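My white shelf and the question of fruit

October 18, 2024

I wanted to write already in April about the white shelf, but then I was busy with moving to Clarcombe, and after that with the boxes, and after that I was tired of the subject of furniture in general. Now I have lived with it for some months and I can say something more useful.

For those who have not read my older posts: I am a person who likes to keep things where they can be seen. At my parents' home everything was behind doors, and each spring my mother found in the back of the pantry an apple that was not an apple anymore. I decided that in my own home the food which spoils will stand in the open. It is a small principle but I keep it.

The shelf is of the kind with open cubbies, white, in three columns. The model is Allden and I bought it used, from a family on the other side of the river in Sollimby. They asked 10 dollars less than in the advertisement when they saw that I came by bus and had to arrange a van. I was very thankful. The only thing missing was a bag with shelf pegs, and these I found in the hardware store on the main street. They have them loose in a drawer and you pay by the piece.

Building it again took one evening. I advise you to write with pencil on the back of each panel before you take such a shelf apart. The family did not do it, and I was turning the side panels around for a long time, because the holes for the pegs must look at each other, and on one side they were looking at the wall. The cubbies are also not all of the same height. You can move the shelves in them, and this I understood only when everything was standing and I was already drinking tea.

At first I filled it completely. Books at the bottom, plates in the middle, jars on top, and a bowl with keys. It looked like a stall on the market. After two weeks I took everything out and washed it with warm water and a little dish soap, and I did not put the things back. I liked it very much empty. Since then I try to put in only what I use in that week, and the rest went into the hallway closet, where I admit there is now a different problem.

Fruit is what looks best in it. On white you see the color properly, and you also see the first brown spot on the same day. I bring the fruit home in a small basket with a handle, and then I put the pieces one by one into the cubbies with some air between them.
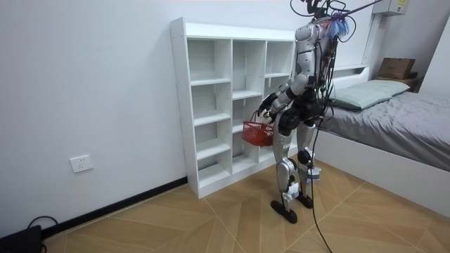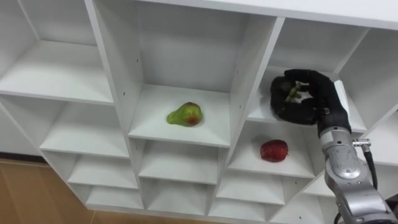

The white shelf with its open cubbies.

How long can a pear stay on an open shelf? A hard pear needs around 5 days in a cool room, and when the flesh near the stem gives a little under the thumb, it should be eaten or moved to the refrigerator.

The old orchard by the church in Clarcombe was planted in 1791, so it is written on the stone at the gate, and there are still some pear trees, though of course not the same ones. In autumn you may pick up what has fallen and leave a coin in the box. These pears are small and hard as wood when you take them home. My first year I threw them away, thinking they were bad. It was a pity, they only needed to wait.

I have made for myself a few habits, maybe somebody can use them:

The pears do not touch each other. Where they touch they become soft first.

Bananas live in the kitchen. One time I had them beside the pears and everything was ripe on the same morning, and I ate compote for a week.

Grapes I do not keep on the shelf at all, they go cold directly.

The basket must be one with openings, and I rinse it when something leaked. I had before a basket from willow, which was prettier, but it drank the juice and started to smell. Plastic is not beautiful but it is clean in one minute.

The top of the shelf stays free. This is the most difficult one. A flat white surface at the height of the hand is calling for letters, receipts, gloves.

I was asked in the comments if the white becomes yellow from the sun. Mine has not, but it stands by a wall where the light comes only from the side. A bigger worry is the edges. When you pull something heavy over the front edge many times, it gets small marks, and they do not go away with washing. I lift things now.

Next I want to decide about a lamp. I have been looking at one from Myklebust, a simple one with a clamp, but the cord is short and the outlet is behind the armchair. Perhaps I will move the armchair. I will measure first and write again when I know.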